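Chapter 7
Faults at the Gripper: Detection, Stopping and Recovery

Learning objectives

After completing this chapter, the student should be able to:
Distinguish a grasp fault from a placement fault and from a communication fault.
Read a fault log and identify the first abnormal entry.
State the conditions under which a person may reach into the shared workspace of a two-arm station.
Write a fault report that another technician can act upon.

7.1 Introduction

Earlier chapters treated the two-arm sorting station as a machine that performs its task. The present chapter considers what happens when it does not. Most faults in light sorting work are small. A gripper closes on the edge of an object, an object rolls, or a finger fails to report its position. Such events seldom damage equipment, and for that reason they are often left out of the record. The habit is a poor one. A serious failure is frequently preceded by a long series of minor ones, and the series can be studied only if someone has written it down.

The chapter is built on a single case, which is introduced below and returned to in Sections 7.3 and 7.5.

7.2 The Jesanard Case

The Jesanard trials were carried out at the Drevivholm training laboratory to compare methods of sorting light waste. Each cycle began with items on a table between two arms, and each item was to be lifted and released into a container at one side. The controller was supplied by Staniforth and the supervisory software, Brosta, was written by the laboratory's own staff.

Over the full series the station completed 2840 cycles. The log shows 277 faults. Of these, 82 were recorded as "grip confirmed, object not lifted," a message meaning that the fingers had met resistance and the software had accepted that resistance as a secure hold. Paper cups accounted for the greater part of this group. A cup wall yields under pressure, and a gripper that has taken hold of the rim may report the same finger position whether the cup is held firmly or is about to slip.
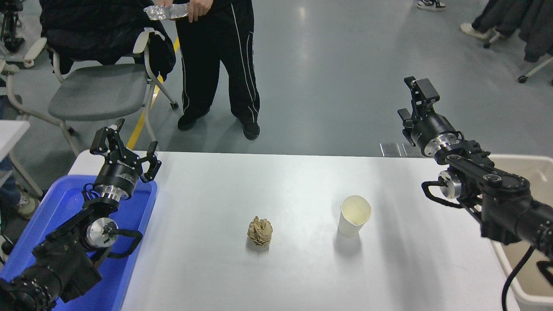
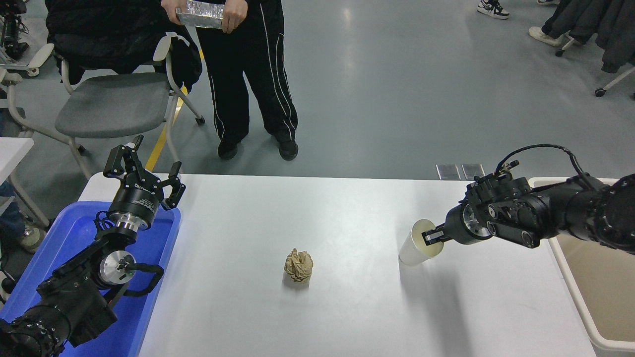
Figures 7.1 and 7.2. The two-arm station with crumpled brown paper and a white paper cup on the table. In Figure 7.2 the right gripper is closed on the rim of the cup.

The fault that ended the series occurred at cycle 651 of the second run. The right arm reported a confirmed grip and began its lift. The cup slipped, and the software, finding no object at the expected height, ordered a second attempt. The left arm had by then been released to begin its own motion toward the center of the table. The two arms came into contact at the wrist. The Staniforth controller detected the excess current and removed power from both arms, as it was designed to do.

No one was injured. The inquiry, led by Irfan Zaidi and completed on 1/4/21, found that the protective stop had worked correctly and that the fault lay in the retry instruction. The instruction did not ask whether the center of the table had already been assigned to the other arm. The same report noted a second matter — the operator had reached for the fallen cup before the stop had been acknowledged at the panel.

7.3 Classifying the Fault

Students are often inclined to name the collision as the fault. In the terms used in this book, the collision is a consequence. The first abnormal entry in the log is the false grip confirmation, and the classification is therefore a grasp fault with a failure of recovery. Table 7.1 sets out the classes and the log messages normally associated with each.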